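Inicio | Quiénes somos | Fondos | Cursos | Contacto
Imprimir | Enviar por correo

Quiénes somos

Zistumance es una escuela de historia bizantina para curiosos de cualquier edad. Leemos crónicas, vidas de santos y cartas de los siglos VI al XV, casi siempre en voz alta y con el mapa abierto, ¡y nos lo pasamos en grande!
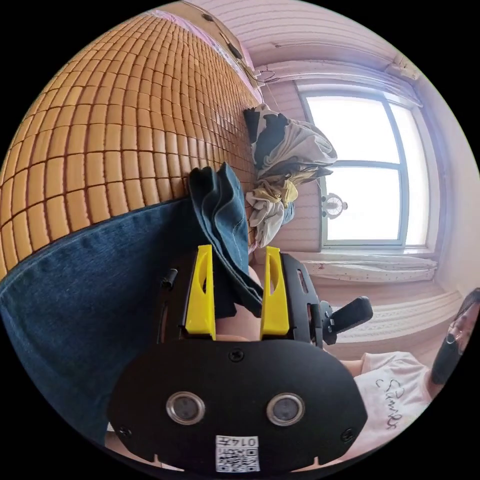 ¿Hace falta saber griego para apuntarse?

Basta con tener ganas de leer. Trabajamos con traducciones al español, y quien quiera asomarse al original tiene el taller de iniciación, que empieza en febrero.

Nuestra biblioteca reúne más de 835 volúmenes, entre ellos el legado Dimaculangan, dedicado a la corte de los Comnenos (una delicia para quien disfrute con las intrigas de palacio). Los grupos son de 10 alumnos y cada curso dura 30 semanas.

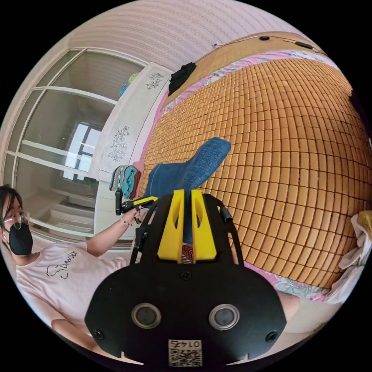

El seminario Skirkier

Son 6 sesiones sobre emperatrices, regentes y escritoras de Constantinopla. La próxima edición arranca el 7 de diciembre, con Teodora y los mosaicos de Rávena, y la inscripción sigue abierta en secretaría.

Contacto: secretaría de Zistumance | © Zistumance | Volver arriba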